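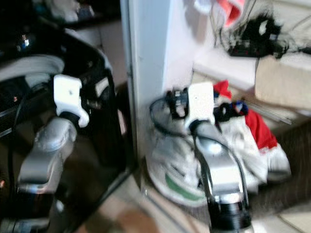
# Home robot code promises a lot and checks very little

July 27, 2018

A voluntary code of practice for two-armed robots working in people's homes was published by the Perkenlow trade group, and its backers are already calling it a turning point. Readers who have sat through earlier turning points may want to look at the small print first.

The code runs to 80 pages. Most of them deal with how a firm should write things down: who trained the operator, when the arms were last inspected, where the risk assessment is kept. The part that covers what the machine may do in an ordinary room, with clothes, boxes and cables lying where people leave them, takes up four pages, and one of those is a list of definitions.

Two firms have signed so far. Pukard, which builds arms, and Nasine, which runs trials in rented flats, both had staff on the drafting panel. A third company, Thiele, pulled out in the spring and has not signed.

"We are proud of the result," said Hartmut Görtz, who chaired the panel. "Until now every firm made up its own rules. A family letting one of these systems into the house had no way of telling a careful operator from a careless one."

Whether they can tell now is open to question. Under the code, firms assess themselves. There is no outside inspector, no public list of incidents, and no penalty for a signatory that falls short beyond a letter asking it to improve. A firm may use the code's badge on its website from the day it signs, before any assessment has been done.

Randa Azar, a safety engineer who used to audit factory robots, read the draft and sent back comments that she says were mostly ignored. Her main complaint is about speed. The code says arms should move at "a speed suited to the surroundings" and leaves the figure to the operator.

"In a factory cell I can measure the space, fence it and sign it off," she said. "In a sitting room the space is different every morning. If you won't give a number, then at least say who decides, and make them put their name to it. The draft did neither and the final text does neither."

She is also unhappy with the section on loose cables. It tells operators to keep cables "tidy where practical" -- a phrase that would not survive a first reading in most workshops. Azar had asked for a check of every cable near the arms before each session, with the arms stopped, and a second check if anything in the room was moved. The published version makes the check a recommendation, once a day.

Görtz said small firms could not have coped with more. "You start with what people will sign," he said. Pressed on whether any evidence had been gathered on what small firms could cope with, he said the panel had relied on the experience of its members.

There are some decent things in it. Stop buttons must be within reach of a person in the room, and that person may not be the one steering the arms. Soft items such as clothing must be kept clear of moving joints unless they are part of the task. Recordings made inside a home must be deleted on request within three weeks, though the code does not say how a household would find out whether that had been done.

Dilek Yazıcı, who speaks for a tenants' advice service, said the deletion rule was welcome but came with no form, no phone number and no named contact. "People ring us when something has gone wrong," she said. "I would not know where to send them."

The group says it will review the code in two years. Comments on the current text are open until the end of August and should be sent in writing to its office. Pukard said it had nothing to add to Görtz's remarks. Nasine and Thiele did not reply to questions.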